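In Defense of the Short Menu

2018-02-14

My husband and I have a small standing argument about Prothero, the restaurant that opened last year at the bottom of our hill in Starkdale. He thinks it's stingy. I think it may be the best thing to happen to our part of town since they fixed the bridge, and the whole disagreement comes down to a single sheet of paper with nine dishes on it. Nine! That includes the soup, and the soup doesn't change until the pot is empty.

I grew up on long menus, so I do understand the other side. The Atus Diner, where we went after every school concert, had a laminated book with 43 kinds of sandwich in it, and my sister and I used to read it out loud to each other like a novel. There was lobster in there, and lasagna, and a whole page of things on waffles. I loved that book. But I ordered the grilled cheese every single time (with pickles, extra), and I have a feeling that most of the town did too, and I can't help wondering now how long the lobster had been sitting in the freezer waiting for somebody to feel brave.

When a kitchen cooks nine things, it cooks each of them over and over, all night long, and you can taste that. The roast chicken at Prothero has skin that crackles when you put a fork to it, and the beans underneath have soaked up everything that ran off the bird. I have had it five times since the fall and it has been the same lovely plate of food five times. I can't say that of many places where I've spent twice the money. 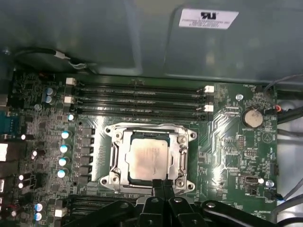

Now, my husband's complaint deserves a fair hearing, partly because he will read this. He says that if you are four people, and one doesn't eat pork, and one is tired of chicken, and one is eleven years old, nine dishes get used up in a hurry. He's right about that. We took his parents in the winter and his mother ended up with two side dishes and a roll, and she was very gracious about it, but I noticed she asked for the dessert list early. A short menu has to be a thoughtful one, with something plain on it and something without meat that a grown person would really want for dinner. Prothero could do better there. A plate of roasted carrots is a fine thing, but I wouldn't put on a good coat for it.

Then there's Clellix, out by the highway, which seats nearly 500 and hands you a menu I'd guess took longer to write than to cook from. People drive in from all over for it, and the parking lot is full, and I don't begrudge them one bit of the fun. I've been there for two birthdays and a retirement. I just couldn't tell you a thing I ate, apart from some kind of onion in a basket.

What I'd like is for more of our places to be a little braver about leaving things off. If you make a wonderful pot roast, make the pot roast, and let the shrimp go. We'll still come. I'm going back to Prothero in March, when they tell me the lamb goes on and the chicken comes off for a while, and I'm already a bit sad about the chicken. My husband says he'll come along if he can eat a sandwich first.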